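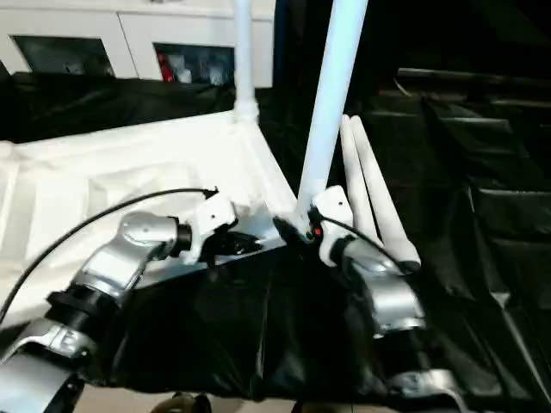
About Trenik

Home Planning Budgets Team Contact

February, by Bushra Siddiqui

We help small shops buy their first robots, and we love this work! Two arms working on a white pipe frame is our idea of a good morning. Most of our customers have fewer than 40 people, and many have never written an equipment budget before (neither had we, once).

Every plan starts on your floor. Junaid Ghumman measures the space and asks about power, air and doorways. Asif Virk then builds a budget with 3 parts: the arms, everything attached to the arms, and the hours your own people will spend learning them. That last part is the one buyers leave out, and it can be bigger than the grippers!

Norbert Pešek keeps our parts list, which is up to 44 lines now and still growing. He'll happily talk cable routing until lunch. If a used arm will do the job, we'll put it in the plan. If you should wait a year, we'll write that down too.

Come by the Hotbridge shop any morning after 9 and bring your floor sketch, even a rough one.

Related
Grippers: what to budget for spares
Leasing or buying a second arm
Planning a two-arm cell at Woko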